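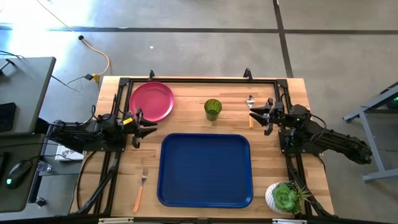 **HOUSEWARES | Labeling**

# Wundora to require cycle counts on dishwasher-safe tableware

Wundora will stop accepting tableware labeled only "dishwasher safe" from suppliers beginning in June. Plates, bowls, mugs and flatware shipped to its stores after the change must carry a number on the package stating how many wash cycles the item has passed in testing.

The retailer sent the requirement to suppliers on Wednesday. It sets three permitted ratings: 60, 300 and 1000 cycles. Items that fail at 60 must be marked for hand washing. Intermediate numbers will not be accepted, so a plate that shows damage at cycle 800 is sold as a 300-cycle plate.

The present label has no fixed meaning in Wundora's contracts. Suppliers have been free to choose their own detergent, water temperature and number of cycles, and some have relied on the glaze manufacturer's data without testing the finished piece.

Under the new procedure, samples are washed in a commercial test machine with a single specified detergent and a fixed water hardness. They are dried fully between cycles. Glazed ceramics are checked for loss of gloss, color change in any printed pattern, and crazing. Flatware is checked for pitting and for separation at the joint where a handle is made of a different material from the head. Glassware is not covered and will be handled in a later document.

Ackroyd, the test laboratory that wrote the procedure, said a 1000-cycle run takes most of a season on one machine. It is offering a shortened run at higher alkalinity for reorders of items that have already passed once. New items, and existing items with a changed glaze or a changed factory, must go through the full run.

"The gloss reading is the one suppliers ask about," said Elsie Naylor, who manages the tableware program at Ackroyd. "A glaze can lose a lot of gloss before a customer sees it under a kitchen light. We set the limit at the point where a washed plate and a new plate look different side by side."

Orkholm, which makes the Omby range of stoneware, said it had submitted its plain-glaze pieces and expected a 1000 rating for them. Its decorated pieces use an on-glaze print fired at a lower temperature, and the company said those would probably be sold at 300. It has no plans to withdraw any Omby item.

Smaller suppliers have objected to the cost. Each shape and glaze combination counts as a separate item under the procedure, and a pottery with four shapes in five glazes would need 20 sets of samples. Wundora said it will pay for testing where a supplier ships fewer than 200 units of an item per year — an exemption it plans to review after the first year.

Packaging rules are brief. The number must appear on the front of the box or on the hang tag, in type no smaller than the price. It does not have to be stamped on the piece itself.

Stock already in stores can be sold under the old label until it runs out. Wundora's online listings will show the rating as a separate line once a supplier's test report has been accepted, and listings without a report will read "not rated."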